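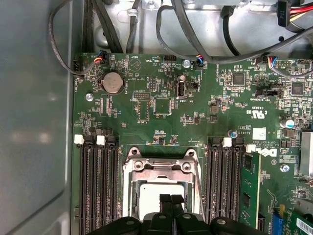 The fault that ate most of January at Zulton lasted less than a second each time, and it took 3 people and 1,761 logged cycles to catch it.

Zulton strips old desktops and servers for parts. The fans and drives are easy money for a robot. Processors are the hard part, and that's why I was so eager to visit! The arm has to come down between the banks of memory slots, close two fingers on a thin metal lid and lift without twisting. Amparo Villanueva, the lead engineer, had it running beautifully by Christmas. Then it started dropping chips.

"It would pick up 90 in a row like a dream," she told me, "and then let one go right over the board."

A falling processor is bad news. If a corner lands in an open socket, the contacts bend and a board that could have been resold goes to scrap. Worse, the arm didn't know. It carried on to the tray, opened its fingers over nothing and reported a good pick.

Everyone had a theory. Higinio Ochoa blamed leftover thermal paste and spent a happy week (his word) scrubbing lids. Anisa Ong suspected the finger pads and swapped in a grippier set from Pakex. The drops kept coming.

What cracked it was plotting finger force against wrist angle, a chart Ong made late one evening. Every drop came at the same turn of the wrist. A cable inside the arm was being pinched there, the force signal froze at its last value, and the controller, perfectly content, stopped squeezing any harder. I love this kind of bug. The software was doing just what it had been told, with a number that had gone stale.

The repair was a longer cable and a new clip. The better change, to my mind, is in the code: if the force reading doesn't move at all for a few moments, the arm stops where it is, holds its grip and calls for a person. It also weighs the tray after each pick.

They have since run over 800 picks without a drop. Villanueva still has the old cable on her desk, and she'll bend it for any visitor to show exactly where it failed.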